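Robot arms going in on our PC assembly bench. What happens to the people who build now?

Asked in: Work and Jobs > Electronics and repair
Viewed 321 times

I work second shift at Bhatia, we build and refurbish office desktops. There are nine of us on the build line. Since April two robot arms have been set up at the end bench and they are being taught to put parts into towers. Drives, memory and the processor, all laid out in a gray fixture next to the case. 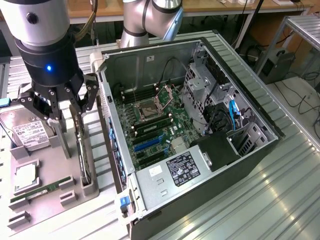

My lead says no one is losing a job over it and that we will "move up to cell operator." I have asked twice what that means and got two different answers. One was that I load the fixture and clear faults. The other was that I also do the quality check and sign for each unit. Right now we are paid base plus a piece rate, and if the arms set the speed I don't see how the piece rate works.

So my questions are:
What does an operator do all day at a place that already has this?
Did your pay change?
Is it worth asking for the training now or should I wait and see?

I have done this for six years and I'm fast at it, if that matters.

3 answers

Answer 1 (marked as helpful by the asker)

I was a builder at Trondero when we got two cells, and I run one of them now. It's a different job. I load fixtures, open the cases, lay them down, flip the socket open, and after that I mostly watch and listen. Cables are still done by hand at our place. So is anything with a stuck latch or a bent bracket, and on refurb units there are plenty of those.

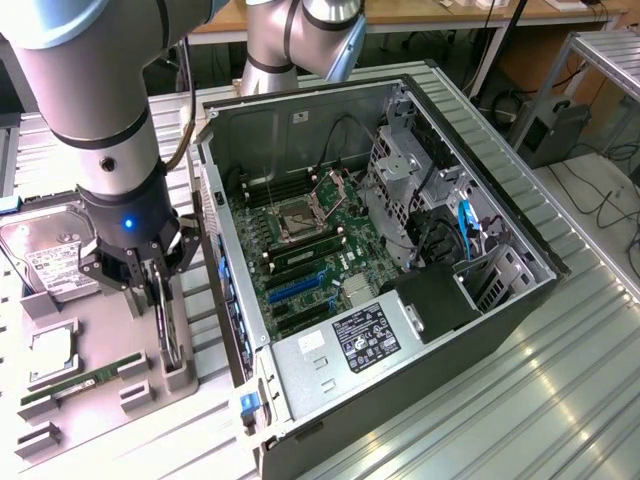
Tower on its side with the socket open, parts set out in the fixture plate.

The first month was bad. The cell stopped all the time and every stop was somebody walking over to reseat a part that was sitting a little crooked in its pocket. If you load the fixture carefully you get a quiet shift. If you rush it you will be resetting faults until break. That was hard for the fast people, me included.

What got better: my wrists. I used to push memory sticks in all night and my thumbs would be numb driving home. What got worse: you are more alone. We used to stand across from each other and talk, and now there is one person per cell with a fence of benches between.

Pay -- they dropped the piece rate and raised the base. For the slower builders it was a raise. For me it came out $80 a month lower until I got the operator grade, then it was higher than before. Get the date of the grade change in writing. Mine was promised for the end of training and came four months after that.

Also ask who signs for the unit. If your name is on the check you need enough time to do the check. We had to argue for that.

Take the training now. The first two people trained at our place got to say how the bench was laid out, and the rest of us have been reaching over a bad shelf ever since.

Answer 2

Depends on the shop. Ours uses the Plesolance scheduling software with it and the screen tells you which unit is next, so you don't choose your order of work anymore. Some people hated that more than the robots. The operator course was two days and I got a one-time $385 when I passed. No change to hourly.

Answer 3

They always say no one is losing a job. At Brustulora they didn't lay anyone off either, they just stopped replacing people who quit. Ask how many are going to be on the line next year, not this year.

Comment on Answer 3, from the asker:
Asked that today. She said the plan is 3000 units a month with the same nine people, but it isn't written down anywhere. I put my name in for the training. Starts after inventory.

Comment on Answer 3:
Get her to put it in an email.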